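Moved into the new apartment on 27th September and I've been sorting out the desk ever since. Writing down what I did with the cables, as Zeyu Xu asked and it's easier to post it once.

The desk is against the long wall. The only outlet on that side is behind the bookcase, so everything has to run from one strip. Lamp, laptop charger, phone charger, printer.

I had an old six-way strip from the last place. One switch for everything. If I turned off the printer I also turned off the lamp. I used it like that for years and didn't think much of it.

First step was taking everything off the desk and unplugging it all. I found two chargers for phones I no longer own. Those went in the recycling box at the hardware store.

Second step was labels. I use masking tape folded over the cord near the plug, with the name in pen. Wissam Hijazi uses colored bread clips. Either is fine.

Measured from the outlet to the back corner of the desk: 196 cm going along the baseboard. Measure along the wall and around the furniture. I measured straight across the first time and came up short.

Then I picked a strip where each socket has its own switch. Three sockets, three switches. The printer stays off most of the week now and the lamp doesn't care. 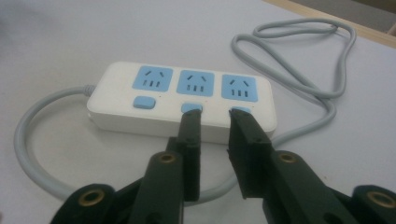
Three sockets means one thing had to go. The phone charger lives in the kitchen now. I sleep better for it, though that may be the new mattress.

I keep the strip on top of the desk at the back. Aiguo Shen screws his to the underside, which looks neater, but I'd have to crawl under there every time I print something.

Extra cord gets a loose loop and a velcro tie. Don't wind it tight.

Still to do: a clip to hold the cord against the desk leg, and something to stop the lamp plug from covering its neighbor. I'll post again in November if the setup changes.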